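Ticket 154 - Plolunby Dental, handpiece water and suction, surgery 2
Status: open, waiting on parts
Opened: 10/13/25

08:40 Surgery 2 high-speed handpiece running with hardly any spray. Hygienist moved her first two patients into surgery 1. Scaler on same unit also weak. Suction fine at this point.

08:55 Checked bottle. Full, seated properly, O-ring looks ok. Swapped bottle with surgery 1 anyway, no change. So not the bottle.

09:10 Coolant knob on the unit was wide open. Turned it down and back up a few times, no difference. Air pressure on the gauge normal with pedal down.

09:30 Tried a different handpiece. Same. Tried a different coupling. Same. Points upstream of the hose.

09:45 Rang Cho (service firm). On hold 12 minutes. They want the serial no. of the chair, which is under the base cover and needs a screwdriver we dont have. Borrowed one from Dandholm branch, arriving with the lab run.

11:20 Cover off. Serial sent. Cho say likely the water filter in the floor box, or the pinch valve behind it. Asked when filter was last changed. Log says December. Should have been done since, wasnt.

11:50 Filter out. Brown and slimy. No spare in the cupboard, the one on the shelf is for the old Dralix chair and is too short. Rinsed the old one and put it back just to test. Spray better but still nowhere near right.

Microwave in the staff area:

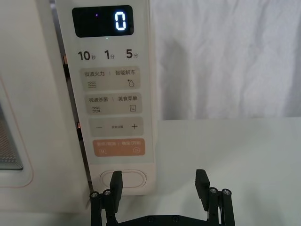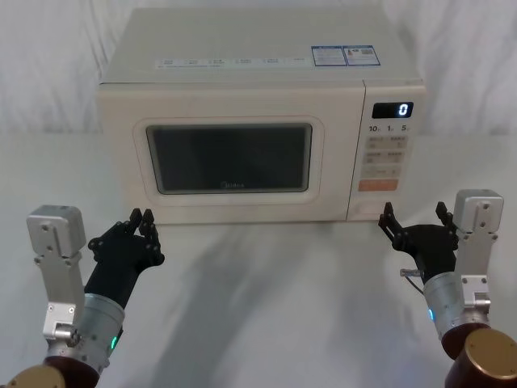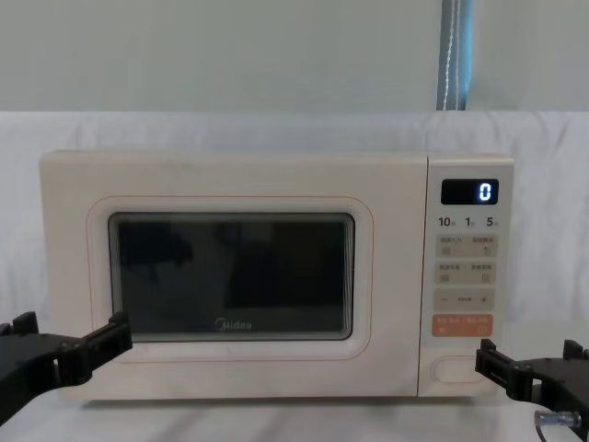
12:30 Suction now weak too on the same side. Emptied the trap, bit of cotton roll in it. Suction back to normal. Seperate fault I think, just bad timing.

13:15 Cho rang back. Part in stock, engineer can't come today. They'll post two filters and a pinch valve. Told us not to run the handpieces on that chair for any cutting until fixed, teeth will get too warm with no proper spray. Polishing with the slow-speed is ok.

13:30 Surgery 2 now exams and fluoride varnish only. Reception moving fillings to surgery 1 or to Dandholm. One patient not happy, offered first slot next day, took it.

14:05 Isolated water to floor box. Left cover off, taped round it so no one trips.

16:40 Email from Cho with quote. About 100 for the parts, labour on top unless we fit the filters ourselves. Filter is easy. Valve I'd leave to them.

To do:
- fit filter when it comes, flush lines for 2 minutes before first use
- disinfect bottle and lines same day
- order spare filters for both chairs, bin the Dralix one
- put filter change on the wall calender
- screwdriver back to Dandholm

Leaving ticket open till engineer has done the valve.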